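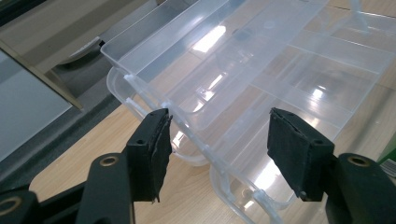 Home > Support > Storage > Small Parts Boxes > Ticket 792

Ticket 792
Status: closed
Product: Zurari clear compartment box, hinged lid
Opened by: Ulises Valderrama, Brordale workroom
Handled by: Fenna Wuyts

Problem as reported
Lid will not shut flat. It closes at both ends but stands up in the middle, and one hinge tab pops out when I press down. I keep beads and jump rings in it. Bought in May, fine until last week.

First reply
Please empty the box completely and open it out on a table. Check each white hinge tab along the seam. A tab can sit on top of its slot and still look closed from above. Then check that the divider walls are pushed all the way down. A wall that is slightly high will hold the lid up.

Customer, 18th July
Emptied it. Tabs all look the same to me. Two of the crosswise dividers were high. Pushed them down and the lid is better but still lifts on the hinge side.

Second reply
Run a fingernail along the bottom of the long channels next to the hinge. Small rings get stuck under the walls there and are hard to see in clear plastic. Do not use hot water on the box, the lid can warp.

Customer
Found 2 jump rings under the long wall. Took them out, put the dividers back, lid shuts. The tab has stayed in so far.

Resolution
Debris under divider. No part sent. Reopen this ticket if the tab comes out again.

Comments (3)

lambrechts_m: Same thing with mine, except it was a seed bead. A dark towel under the box helps you see them.

Wimia: Can you order the tabs separately? I lost one.

Fenna Wuyts: Yes, use the spare parts form and write "hinge tab" in the notes.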